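Visit report: Tornis sample kitchen and table room, May

We arrived at Tornis at 12 and were met by Capucine Leblanc, who runs the table room. Wajid Sial joined us for the first part and left after the storeroom. The purpose of the visit was to see how the company lays out and records place settings before they go into the Skevlow range, and to check whether the same method would suit our own catering trials.

The storeroom holds 400 pieces of tableware on open racks, sorted by diameter and then by finish. Each rack carries a card with the rack number, the date of the last check and the initials of the person who did it. Breakages are entered on the same card. Chipped items go to a separate shelf near the door and are reviewed once a month.

Fruit is bought each morning and kept in a cold cabinet until it is needed. Leblanc prefers strawberries for layout work: they are small, they stay where they are put, and a change of position is easy to notice. Grapes were tried last year and dropped after too many rolled off the plates.

The table room is next door. Its tables are marked out with tape, and positions are called by row and square, starting from the near left corner. A layout sheet gives the square for each item and nothing more. Staff may place an item anywhere inside its square unless the sheet says "center."

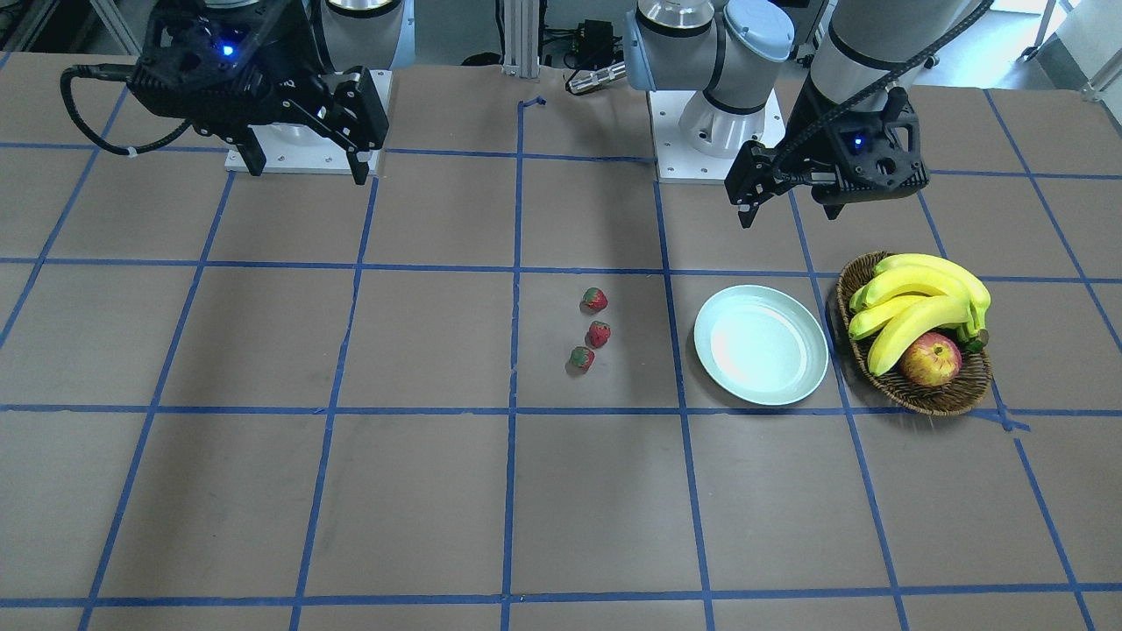 Tape is replaced when the edges lift. Stella Shirima showed us the gauge used to set the spacing, a plain steel bar with 2 notches. She lays the long strips first, checks the diagonals, and then lays the short ones. A full table takes her 20 minutes. Adhesive residue is removed with warm water and a plastic scraper; solvents are not allowed in the room.

We asked about lighting. The blinds stay down during layout work, and the ceiling lamps are left at one setting all day. Iulian Bratu would like dimmers, but there is no budget for them this year.

Points to follow up: a copy of the blank layout sheet, the supplier of the tape, and the wash temperature for the Rainer bowls. Oliwia Adamczyk will send all three.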